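Small metal things, and how to stop ruining them

Posted 17 Feb 2025

Every house has a drawer of old metal. Ours came with us from Bodbridge to Lodmont in a biscuit tin, and the tin is in better nick than most of what's inside it. A few habits picked up the hard way, mostly mine.

Leave the brown alone. Old bronze goes dark because it's old, and that colour is what a collector pays for. I once took toothpaste to a penny and ended up with a shiny penny worth a penny. Dust with a soft brush, then a dry cotton cloth. If you must use water, make it distilled, and dry the piece straight away with a hair dryer on cool.

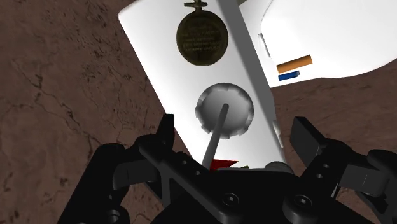 Bronze medal with its suspender bar. Worn lettering stays worn.

Wear cotton gloves, or at least wash your hands and pick things up by the rim. Fingerprints etch. You won't see them until May, and then you'll see nothing else.

Wax, sparingly. Microcrystalline wax, a dab the size of a lentil, buffed off after 17 minutes or whenever the kettle's finished and you've remembered. I bought a tin of Sultano years ago and have used maybe a teaspoon. My grandchildren will inherit it.

Keep it out of the bathroom. Steam gets into watch cases, under glass and behind hinges, and the top of the cistern is where half the household puts its valuables before a shower.
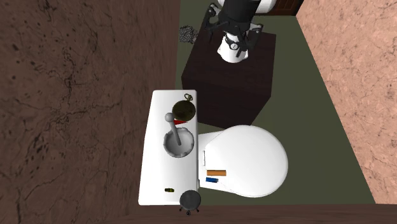 A bedroom drawer is better, and a drawer with a sachet of silica gel is better again. Aim for humidity under 50 per cent. The little Lehtinen gauge I use cost 18 dollars and disagrees with the weather bureau on principle, but it's consistent.

No rubber bands, no newspaper, no felt of unknown origin. Acid-free tissue is cheap and comes in packs big enough to wrap a horse.

Wind a mechanical watch gently and stop when it resists. If it doesn't run, leave the back on. I was quoted 1,180 dollars to undo one evening with a butter knife, and the watch is still in the tin.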